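Search this encyclopedia Go

Fruit service (table)

Fruit service is the arrangement of fresh fruit for display or eating at a household table. Whole fruit with a firm or peelable skin is customarily kept in an open basket, and small soft fruit is set out on a plate. The two vessels are usually placed close together so that they can be reached from the same seat.
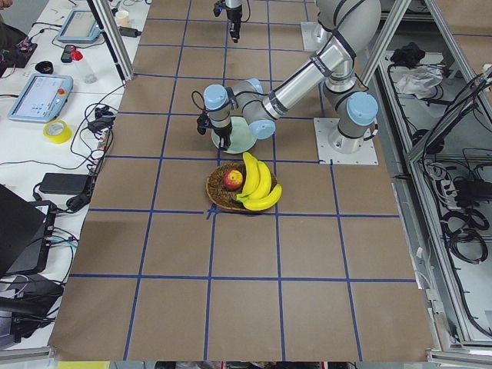 Green plate and wicker basket with an apple and bananas.

Basket

The basket is typically round, shallow and woven. Wicker allows air to move beneath the fruit, and a lining of straw reduces bruising. Bananas are kept as a bunch and laid along one side, where the curve of the fruit follows the rim. The Ernlow household handbook lists the basket as entry 567 and the serving plate as entry 571.

Berries are added to the plate singly, by the stem end where possible, and are not poured. 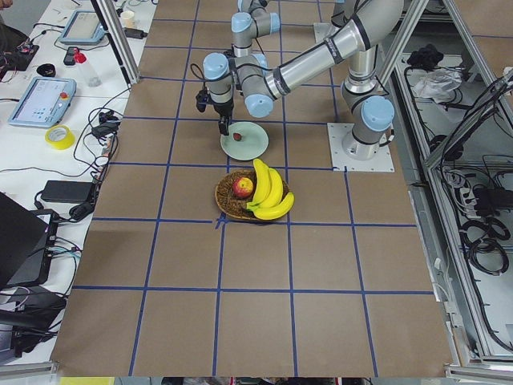
Plate

A plate for strawberries should have a raised rim and a flat well. Pale colours, including mint green, are favoured in the Sarside tradition for their contrast with red fruit. The green calyx may be left in place. Berries are spaced in a single layer. 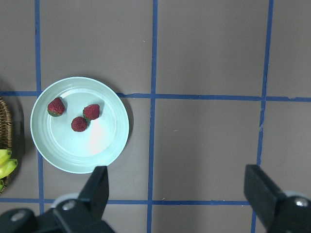

Three strawberries on a pale green plate.

Regional practice

In Trinoreo, a plate for one person holds no more than nine berries. Local custom there places the basket beside the plate, with the berries served first.
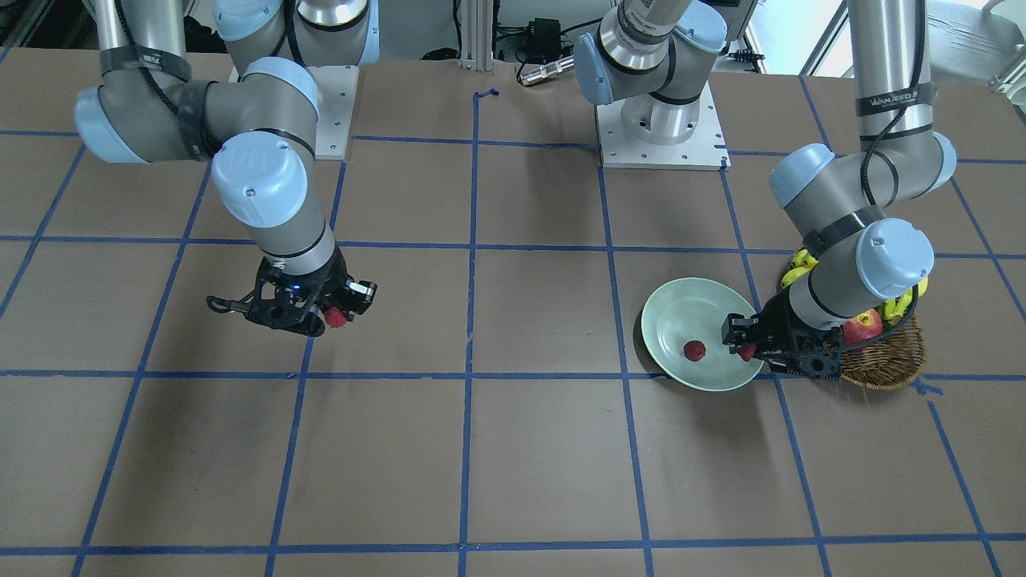 Larger gatherings follow the same order, although the berries may be divided among several plates. Leftover berries are covered and refrigerated, while bananas remain at room temperature.

Last updated: March
Contact the editors | Copyright Ernlow Reference | Back to top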